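Search this site Search Go

Minutes of the shared workshop users' meeting, Hindanska building
Month: November. Start 3:00 p.m.

1. Previous minutes
Accepted with one correction. Item 4 should read "Nitholm side," not "Dow side."

2. Tabletop layout
The black tape outlines on the white table stay as the reference for placing items. Worn tape is to be replaced on the same line and not beside it. Spacing from the table edge is 200 mm. Users asked whether drinks may stand on the table during work. Agreed: cans and cups go outside the outlines, and are removed at the end of each session.

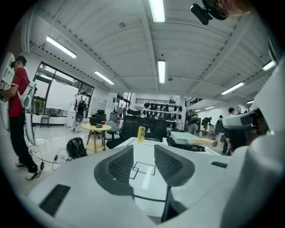 Item 2: white table with tape outlines and yellow can.

3. Floor cables
Black cables cross the open floor toward the center of the room. Plugs and adapters left on the floor are a trip point. Two options were discussed: cable covers, or a new route along the window wall. The Gruraslow quote for covers is 800 for the full run, fitting not included. The wall route costs less but adds length. Decision: covers for the center section only. Revised quote to be requested. Until then, unused adapters are unplugged and put away after each session.

4. Air conditioning and lighting
The wall unit on the left side is due for a filter change. Access is from a stepladder, and the floor below must be clear before work starts. The contractor will also check the cables under the two round white fixtures beneath the unit. 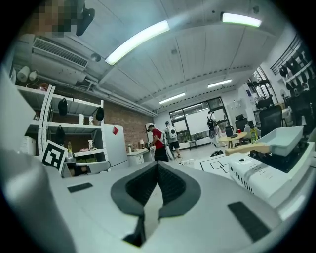 Tubes are to be replaced as a set when the first one fails. Spare stock is 3 and will be kept at that level. Dow has asked for the pipes and ducts to be labeled by direction of flow. Agreed, labels to be printed in black on white, minimum letter height 2 cm.

5. Shelving
Heavy items go on the lower levels of the tall white metal unit. Each level gets a label with the name of the group using it. Unlabeled items will be moved to the Nitholm store at the end of the month.

6. Other business
Request for a second waste bin near the window. Approved.
Request for a longer booking slot in the morning. Held over to the next meeting, pending the usage sheet.

Closed 4:10 p.m.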